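Ductless filtering hood: how to decide when to change the carbon?
Posted in Lab Ventilation and Safety

Felista Wanyama
We have a recirculating (ductless) hood in a small prep room at our Stirkdale site. It is used for weighing and diluting solvents, mostly isopropanol and ethyl acetate, with a little acetone. The hour counter reads 1,616. The supplier's sheet says to replace the main carbon filter at 2,000 hours "or earlier depending on use" and gives no method for working out "earlier." There is no gas sensor in the exhaust. Airflow alarm has never tripped. Bench photos are attached. 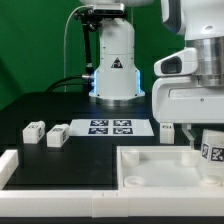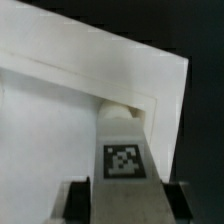
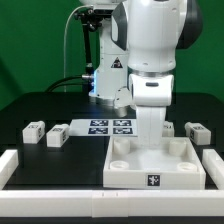 Three views from the bench area, Stirkdale.

Things I would like to know:
Is the hour counter a usable basis for replacement with mixed solvents?
Does a normal airflow reading say anything about the carbon?
Can the same filter be kept if we start using small amounts of ammonia solution in March?

Victor Obura
Taking these in order.

The hour counter measures fan run time. Carbon loading depends on the mass of vapor that reaches the bed. A hood that runs all day with closed bottles inside uses very little capacity, and a hood that runs for an hour over an open evaporating dish can use a lot. Treat 2,000 hours as an upper limit and keep a solvent log next to it: substance, volume handled, estimated loss by evaporation. Weighing the open vessel before and after a typical task gives you a fair loss figure. Add up the losses by substance and compare them with the retention capacity in the filter data sheet. If the data sheet has no capacity table, request one for each compound you use.

Acetone will probably be your limiting compound. It is held less strongly than ethyl acetate, and heavier compounds can push it off the bed later, so it may show up downstream during a task in which no acetone is used.

Airflow: no. Face velocity and pressure drop tell you about the fan and the particulate prefilter. A saturated carbon bed passes air as easily as a new one. For the carbon you need a downstream measurement, either detector tubes at the sampling port or a PID. Pick a fixed interval – we use every 40 operating hours once the filter is past half its rated life – and write the result on the card on the hood. Smell is not a test method.

Ammonia: standard activated carbon retains it poorly. You need an impregnated grade. Some hoods take two filters in series, but check that the fan is rated for the added resistance and have the face velocity measured again after fitting.

Kerubo Langat
we just change ours every year when the service guy comes, never had a problem. ours is a Temba though so might be different

Tamara Hrytsenko
Agree with Victor on the log and on ammonia. Two additions.

Room humidity matters. Above 60 or 70 percent relative humidity, water takes up part of the carbon's capacity, and data sheet values are normally measured in drier air. Apply a margin if your prep room is damp in summer.

Used filters have to be handled as chemical waste according to what they hold. Bag and seal the filter as soon as it comes out, label it with the compounds from your log, and ask your waste contractor about the classification before the replacement arrives. Ours would not collect until we supplied the list.

Felista Wanyama
Thank you. The data sheet does have a capacity table, on page 2, which I had missed. Acetone has the lowest value of our three. I have ordered detector tubes and will ask about the impregnated filter before the ammonia work is approved.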